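Speaker Notes: Respite Care and the Family Caregiver
Grumholm Senior Services, Regional Briefing, 04/09/2023
Presenter: Shazia Khokhar, Family Support Office 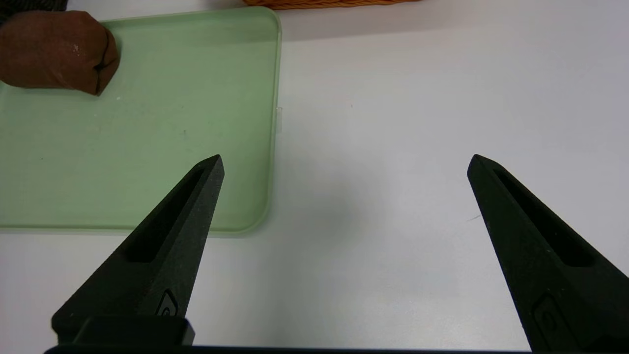

Green tray with a folded-over edge of brown cloth bundle, tabletop.

Opening (2 minutes)
Welcome attendees. Thank Rosalba Santoro for the use of the hall. Explain that the talk concerns short stays for older adults whose relatives provide most of their care at home. Long-term placement will be covered at the May session.

Slide 2. Who provides the care
Our office is in contact with 700 family caregivers in the Grumholm area. Many are past retirement age themselves. Pause after this point and ask how many in the room have cared for a parent or spouse.

Slide 3. What a respite stay includes
A stay may last up to 14 nights. Meals, help with bathing and dressing, and medication reminders are part of the daily rate. Transportation is arranged separately. Please do not quote rates from the podium; refer questions to the printed sheet.

Slide 4. Applying
Families should apply at least 30 days before the first night requested. The form asks for a physician's statement, a current medication list, and two emergency contacts. Applications without the physician's statement are held until it arrives. Emergency requests go directly to Gaëtan Masson at the Sisay House desk.

Slide 5. Preparing the older adult
Recommend one daytime visit before the stay. Staff will ask about sleeping habits, hearing aids, foods to avoid, and the name the guest prefers to be called. Families are welcome to telephone in the evening.

Slide 6. Returning home
A written summary is given to the family on the last morning. It lists any changes in appetite, mobility, or mood. Encourage caregivers to share it with the family doctor.

Questions (10 minutes)
Margarida Vieira will take questions on eligibility. Sign-up sheets are at the rear door.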